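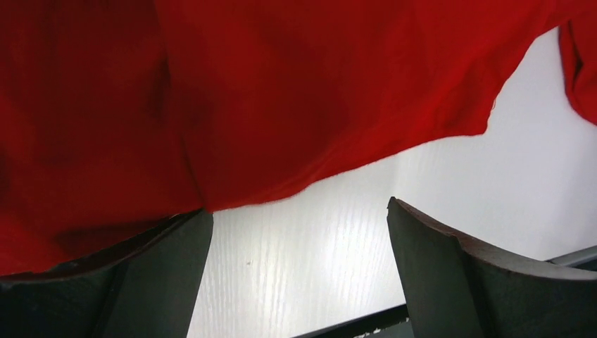 Changes to Newborn Name Registration in Wolde County

Beginning in August, parents of children born in Wolde County will use a revised form to register a newborn's name. The new form replaces both the paper worksheet given out at the Filetti Birth Center and the separate sheet used for home births. Families who have already filed a worksheet do not need to file again.

The Grernholm Family Office receives many questions on this subject, most of them from parents in the last weeks of pregnancy. The main changes are set out below so that families can discuss them before the birth.

Time allowed for choosing a name

Parents may leave the hospital or birth center without having settled on a first name. The birth itself must be reported by the attending staff within 7 days, and this is done whether or not a name has been chosen. Parents then have until the child is 33 days old to submit the name form. During that period the record will show the family name only, and a temporary certificate can be issued on request. The temporary certificate is accepted for pediatric appointments within the county. It should not be used to apply for travel documents.

If no form has been received when the period ends, the office will write to the parents at the address on file. Please make sure the address is current, particularly if you moved during the pregnancy.

Length and characters

The first name and all middle names are now entered in a single field. Under the old worksheet, only one middle name could be recorded without a supplementary page, and a number of families found that a second middle name had been left off the printed certificate. The supplementary page has been withdrawn.

Accents, apostrophes and hyphens can be entered and will be printed as written. Parents should be aware that some outside systems still drop these marks. A child registered as Zoë may receive mail addressed to Zoe, and a name such as D'Arcy may appear as Darcy or D Arcy. This does not affect the legal record. When completing other paperwork for the child, copy the name exactly as it appears on the certificate.

Numerals and symbols are not accepted. Roman numerals may be entered in the suffix field, along with Jr. and Sr.
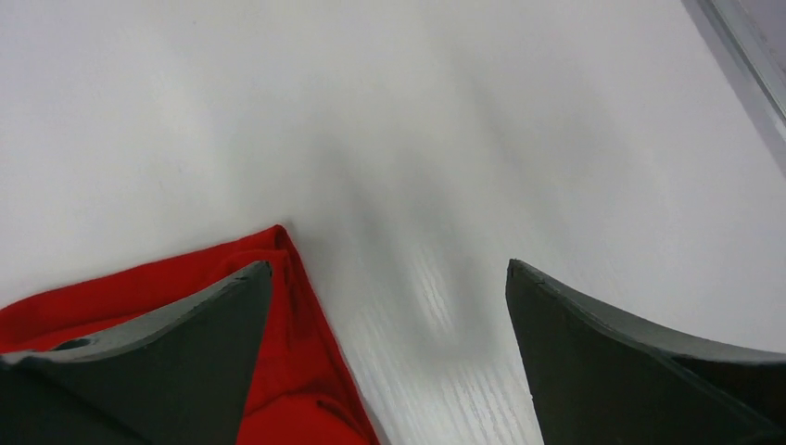
Family names

Parents may give the child either parent's family name, or both in either order, with or without a hyphen. The hyphen matters more than many families expect. With a hyphen, the two names are filed together under the first letter of the first name in the pair. Without one, the record is filed under the last word, and the other name may be treated elsewhere as a middle name. Both parents must sign the form if a double family name is requested.

Brothers and sisters are not required to share a family name. Parents who wish to match the name of an older child should bring that child's certificate, so that spelling and spacing can be checked at the counter.

Corrections after registration

Spelling errors reported within 14 days of the certificate's issue are corrected free of charge. After that, the ordinary correction procedure applies, and both parents must sign the request. A change of heart about the name is handled as a name change and not as a correction. The forms are different, and the wrong one will be returned.

We recommend reading the proof copy aloud, letter by letter, with a second person following along. The most frequent errors involve doubled letters, as in Phillip and Philip, and names with several common spellings, such as Katherine.

Where to obtain the form

Printed copies are available at the Grernholm front counter and at the Filetti Birth Center admissions desk. A first printing of 500 has been divided between the two. The form may also be completed through Jidach, the county's online records service, where it can be saved and finished later. A parent's signature is still required in ink, and the signed page may be mailed or delivered in person.

The counter opens at 8:30 a.m. and closes at 4 p.m. Appointments are not needed for name registration. Families who require an interpreter are asked to call ahead.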